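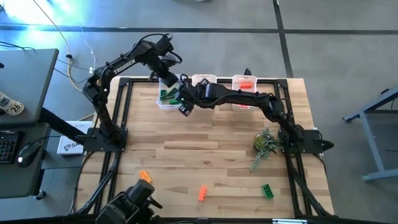 October 2, 2025

Notebook, serial drama archive. Continuing from the last entry on the Veltham episode count.

Went back over the figure everybody repeats, that Veltham ran 833 episodes before the network pulled it. I don't believe it. The number comes from the farewell press kit, and press kits round things, merge things and forget things. The fan guide copies the kit, the encyclopedia entry copies the fan guide, and then people cite all three as if they agreed independently.

Checked the kit against the broadcast logs for the first two seasons. The logs show repeats under new episode numbers at least twice. They also show a double-length Christmas show in December logged as one episode on the day and as two in the rerun package. So which is it? The kit doesn't say how it counted. Until I find the production numbers I'm writing "833 (claimed)" in the database and leaving the confidence field at low.

Second item, the cancellation story. The usual version is that Veltham died because Ernness moved into the same afternoon slot and took its audience. Nice story, thin evidence. Ernness started 6 weeks before the cancellation was announced. Sets were already being struck by then, going by the studio booking sheets. I think the decision was made over the summer and Ernness got the blame afterward. Can't prove it yet - the sheets only show the studio was released, and shows do move studios.

The ratings clippings don't settle it. They give household figures for the whole daytime block, so anyone who quotes a number for Veltham alone is guessing or has a source I haven't seen.

Tape status: the Stanau transfer list says 140 reels. I opened the spreadsheet and several rows share a shelf code, so I expect that total to come down. Don't quote it to anyone outside yet. The labels are no help either. One reel marked "finale" has the opening titles from two seasons earlier, with Fragkou still in the logo as production company.

To do:
Ask Fragkou's successor company for production numbers (third request, not hopeful).
Pull the summer booking sheets again and check whether another show took the studio.
Fix the double-length episode in the database. One record, two broadcast entries.
Play the "finale" reel past the titles before relabeling it.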